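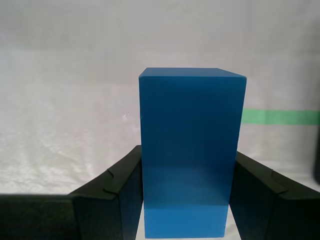 Re: [blocks-sorting] Block finish and basket size
From: Chenxi Tian
To: blocks-sorting list
Date: Nov 13, 2020

Ka-ming Mak wrote:
> The April sheet lists the tall blue block as smooth on all
> faces. Is that still right? Also, which basket do we order for
> the sorting sets, solid or perforated?

No, the sheet is out of date. The front face of the tall blue block has a matte, fine texture with faint diagonal striations. Please leave it as is. Sanding with 400 grit dulls the color unevenly, and Aiguo had to redo 7 blocks after trying it. Edges should stay crisp.

For the work surface, use the white cloth. Pull it flat from the corners before laying anything out.

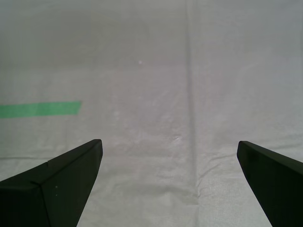
Small wrinkles are acceptable. Wash new cloths once before cutting, as the Tirkness stock shrinks in length. Cut after drying, then hem.

On the basket: order the black plastic one with rounded corners and the diamond perforations. The floor is smooth, so blocks stand on it without rocking. Gikstead has 278 in stock and ships them in packs of 4. Lingyun has the order form.
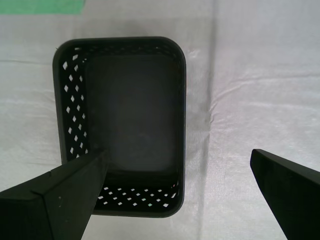
Basket, black, perforated, on cloth.

Still open: whether the lid from the Shezi set fits this rim. Nadine, can you measure the outside length and width and post both to the list?

Chenxi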